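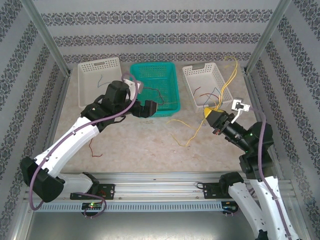

Governors' elections at Ludville College: your questions

Who can stand for the alumni seats?
Anyone who finished a course at Ludville and is on the alumni register. Current staff can't stand. Former staff can, after a gap of two years.

How many seats are there?
Three this time. Two are ordinary vacancies. The third was held by Denise Bellamy, who stepped down in July with a year of her term left, so whoever comes third serves that year only.

Do I need nominations?
Yes, five, all from people on the register. Send them with a statement of up to 500 words. Longer statements are cut at the limit.

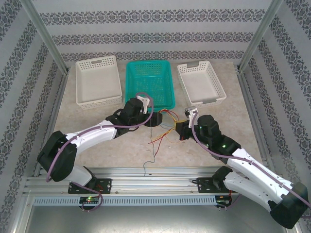

Three baskets along the back of the table, with an arm on either side.

How do I vote?
By post or online. Papers go to the address we hold for you. If you have moved, tell the Skudis Building office before voting opens.

How many people voted last time?
251 by post and 109 online. A further 74 papers came back unsigned and weren't counted.

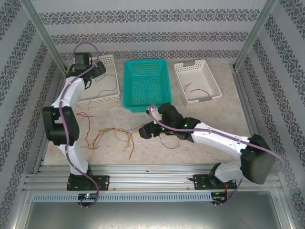
Page 2 of 3

Can the other governors remove an alumni governor?
Only for missing four meetings in a row or for a serious breach of the code of conduct. The governor has a right to reply in writing first.

Are meetings open?
The first part is. Meetings start at 6.30 pm in the Ojeda Room. Staffing and legal matters are taken in private afterwards.

Where can I read the minutes?
In the library, or ask the office for a copy.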